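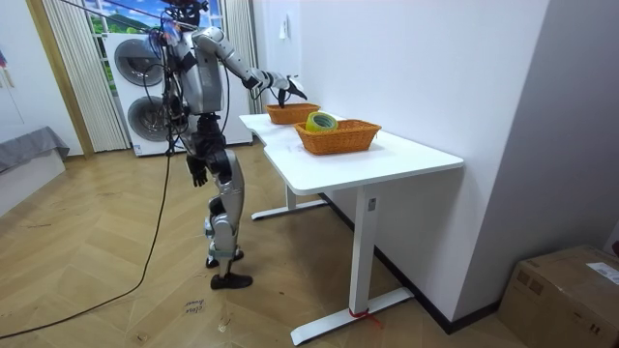

Robot at a white desk, hand over one of the baskets.

Tandholm and the Lost Lighthouse - DVD box set review
Posted 3/27/25

Quick one tonight, kids finally asleep.

So. Tandholm. If you have a child between three and six you probably know the theme tune already and I'm sorry. For everyone else: small island, a family of otters who run the ferry, a puffin called Mr Stojanović who is in charge of the post office and is cross about it. Each episode somebody loses something or wants something and the ferry goes out. Eleven minutes. Done before the toast is cold.

The new set is two discs from Clustari, out now in most supermarkets. You get the feature-length special (The Lost Lighthouse) on disc one and a batch of episodes from the second series on disc two, plus a couple of extras I'll come to.

The special first. It's good! Longer than my youngest can normally manage but she stayed put for nearly all of it. Fog comes in, the lighthouse light goes out, then the whole lighthouse seems to have vanished, and Pim and Otta have to get the last ferry home by listening for things. Bells, gulls, a man practising the tuba badly. Lovely idea for little ones, they were both shouting out what the noises were. Song in the middle drags a bit. Villain, if you can call him that, is a heron and he's sorted out with soup.

Slightly scary bit when the fog gets thick and Otta can't hear her brother. My three year old came and sat on my lap. Five year old said it was "the best bit" and wanted it again straight away. You know your own child.

Disc two is more mixed. The Postbox Race is a classic, we've had that on repeat. Mr Stojanović's Day Off made me laugh out loud and I was meant to be doing the washing up. But there are a couple in there that felt like leftovers - the kite one goes nowhere, and the jam one is almost the same story as the marmalade one from the first series. Mine didn't notice. I did.

Voices are the same cast as on telly which matters more than you'd think. Eduardo Marquez does the music again and it's much nicer than it needs to be, proper accordion, no shouty synths. I would happily listen to it in the car and in fact have.

Extras: a singalong with the words on screen (fine, the words go by too fast for early readers), and a Draw Along with Pim, which is the best thing on here after the special. Slow, calm voice, pauses long enough for a small person to catch up. We've now got 2 otters and something that might be a ferry stuck on the fridge.

Moans. The menu. Why is it so fiddly. You have to sit through the trailer for Ravton every single time, can't skip it, and Ravton is for older kids with swords and lasers so now the five year old is asking for that instead. No "play all" on disc two either, so you're back in the room every eleven minutes with the remote. Kind of defeats the point of a DVD for the parent! Subtitles are on the special but not the episodes. Should be on both.

Case is the thin sort and one of the little teeth that hold the disc had snapped off when we opened it. Disc itself plays fine, it just rattles about. There's a sheet of stickers inside, gone within teh hour, mostly onto the sofa.

Worth it? If yours already like the show, yes, for the special alone. If you've never seen it I'd start with the first series set, it's cheaper and the stories are stronger. There's meant to be a third series disc coming in May so grandparents may want to hang on for that one for birthdays.

Four stars. Would of been five with a play all button.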